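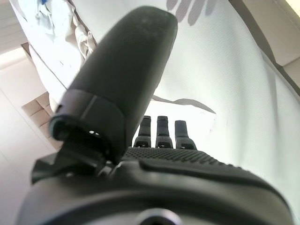 A large white sheet with a textured surface. Photo: Fullham

FULLHAM OPENS HOUSEHOLD LINEN PROGRAM TO FAMILIES IN BRUTIA

BRUTIA, Oct 10, 2023 – Fullham, the regional supplier of household linens, today announced the opening of its Household Linen Program to residents of Brutia and the neighboring district of Stisel. The program allows households to borrow sheets, bedspreads and table covers for periods of up to 12 weeks, and to return them to Fullham for washing, pressing and storage.

The program was first offered in June to 38 households on a trial basis. Following a review of the trial, Fullham has set aside 701 pieces of linen for general lending. All are white and all are made in a textured weave, so that any piece can be used alongside any other.

"Families told us that they needed linens for a short time and had no place to keep them afterward," said Iresha Patwary, Director of Household Services at Fullham. "A grandparent comes to stay, or a child moves home between apartments. The household needs another bed made up, and a few weeks later it does not. Our lending desk is meant for that need."

Residents may register at the Fullham lending desk on Begum Street. Registration requires proof of address and a signed copy of the borrowing terms. There is no membership fee. Each loan carries a single charge that covers the use of the linens and their washing on return. Households taking part in the trial will keep their existing terms until their current loans have ended.

Linens may be borrowed singly or as a set. A standard bed set consists of a flat sheet, a fitted sheet, two pillowcases and a bedspread. Table covers are offered in two lengths and may be added to any loan. Mattress pads, blankets and pillows are not part of the program at this time.

Changes made after the trial

Several parts of the service have been changed in response to comments received from the trial households. The most frequent request concerned folding. Large sheets were at first sent out in a narrow roll, and borrowers reported that the rolls were awkward to shelve and hard to tell apart. Sheets are now folded flat into a rectangle, with the size label on the outer corner. Fitted sheets carry a second label at the foot end.

Fullham has also changed its instructions for care during the loan. Borrowers who wish to wash the linens at home may do so in warm water with a mild detergent. Bleach and fabric softener should not be used. Textured sheets should be shaken out before drying and should not be ironed; pressing with a hot iron flattens the weave. Pillowcases and table covers may be ironed on a medium setting.

"We had written two full pages on care, and our borrowers were kind enough to tell us that they had not read them," said Vasanthi Jayawardena, Linen Care Manager. "The card that goes out with each set now has four lines on it. The longer guide is still available at the desk for anyone who would like a copy."

Linens need not be washed, pressed or folded before they are returned. Stains, pulled threads and small tears should be marked with the paper tag supplied, so that they can be treated before washing. Ordinary wear is covered by the loan charge. A piece that is lost or damaged past repair will be billed at the replacement price shown in the borrowing terms.

Repair and later use

Pieces returned with minor damage will be mended at the Fullham workroom, where hems, corners and elastic are also checked between loans. Sheets that can no longer be lent whole will be cut down for pillowcases or for smaller table covers. A stock of 300 replacement pieces is being held so that lending can continue while repairs are made.

"A sheet usually wears out in the middle long before it wears out at the sides," said Svetozár Dvořáček, who supervises the workroom. "There is a good deal of sound cloth left, and we would like to see it back on the shelves."

Reservations and hours

Reservations will be accepted up to four weeks ahead of the date on which the linens are needed. Households with an urgent need, including those affected by a fire, a flood or a sudden move, may apply at the desk without a reservation and will be served from stock on hand. Pickup for Stisel residents will be at the Stisel branch office. Home delivery is not offered.

Opening hours, loan charges and the full borrowing terms are posted at both locations.

About Fullham

Fullham supplies, washes and repairs household linens for homes, guest houses and residential care homes in Brutia and Stisel. The company operates a laundry, a workroom and two public service desks.

Media contact:
Juniper Haddad
Office of Public Information, Fullham

Program inquiries:
Þórarinn Briem
Lending Desk, Begum Street, Brutia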